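Motinik Head Camera Kit - Evaluation Loan
Grippers, wrist mounts and controllers / Cameras / Loan items

Supplier: Dindwood
Page revised: 06/03/2022
Contact for loans: Jadwiga Krawczyk

The Motinik kit is a head-worn camera and recording unit for capturing two-handed work from the wearer's point of view. It is offered on loan to groups choosing a camera for demonstration recording, usually alongside a two-arm test bench. The loan period is 14 days. Extensions are possible if the next booking allows it.

What the kit is compared against

Most borrowers run it next to the Koskela chest mount or the Okov fixed overhead camera. The chest mount holds steadier but loses the fingertips when the wearer leans in. The overhead camera gives the most repeatable view and is the easiest to calibrate, but it has to be moved for every new work area. The Motinik kit needs no fixed installation and keeps both hands in view as long as the wearer looks at the work.

Fine handling at a table is the usual first test. Small, soft parts such as leaves show quickly whether exposure and focus are good enough to label finger contact.

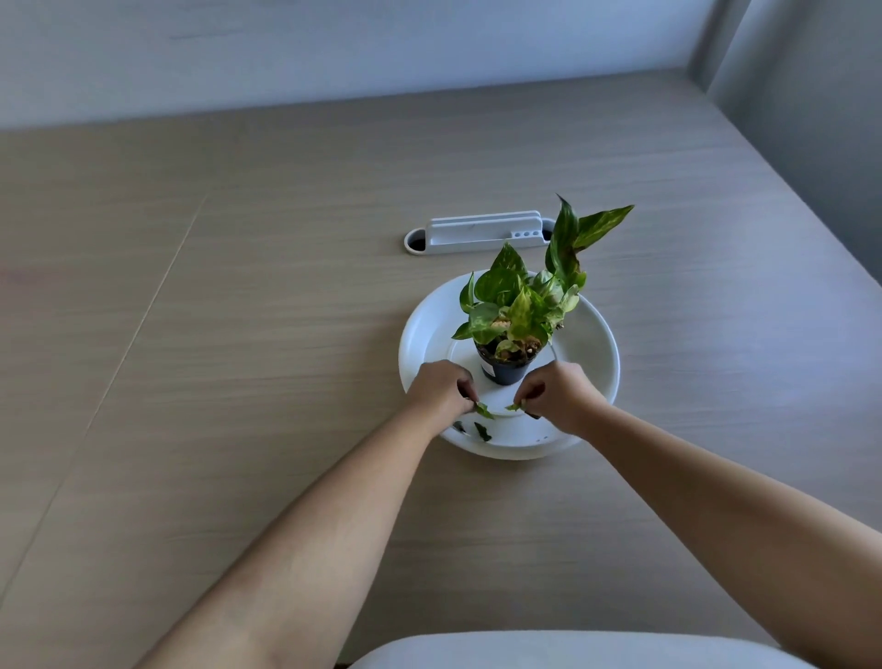
For table work, set the tilt so that the hands fall in the middle third of the picture when the wearer looks at the task. Lock exposure before recording if the surface is pale or glossy. With exposure on automatic, white objects tend to clip and dark soil or black plastic loses detail.

Wall and standing work

Reaching tasks are harder on the camera. Head angle changes more, and a bright opening at one side can pull the exposure down across the whole wall. Troels Eyvindsson ran the comparison set in November and recommends a separate exposure preset for walls. The preset is stored on the loan unit as W2. 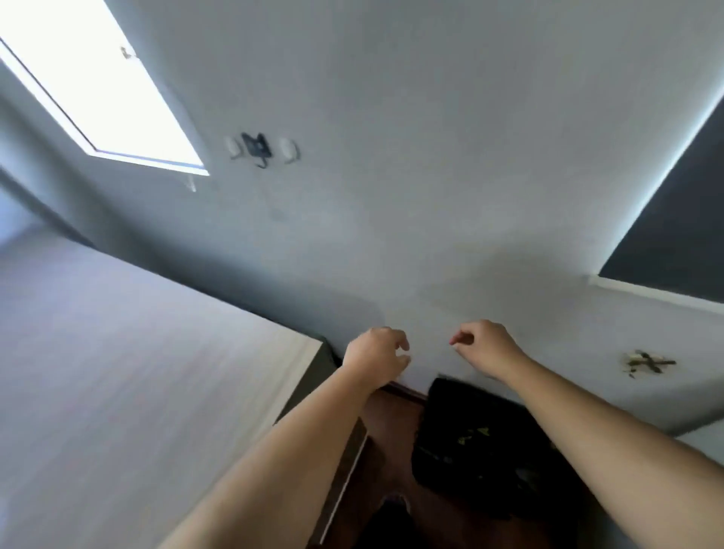

Both hands raised at a pale wall, with a bright opening at upper left.

Results from the comparison set

Clips recorded per camera: 25
Clips with both hands in view throughout, Motinik: 19
Same measure, Koskela chest mount: 14
Frames checked by hand per camera: roughly 1,000

The Okov camera was left out of the wall clips, as it could not be mounted at a useful angle. Its table results are in the report supplied with the loan.

Known limits

Fast head turns blur the picture - slow them down or discard the clip. The tilt joint loosens with use and should be checked before each session. Arm pose estimated from the head camera alone is not accurate enough to drive a controller directly. Add wrist sensors if the recordings will be replayed on hardware.

Supplied with the loan

Camera and headband
Recording unit with belt clip
Two batteries and charger
Calibration board
Printed report of the comparison set

Wrist sensors are booked separately. Return the unit with the storage card in place; recordings are erased after return, so copy them first.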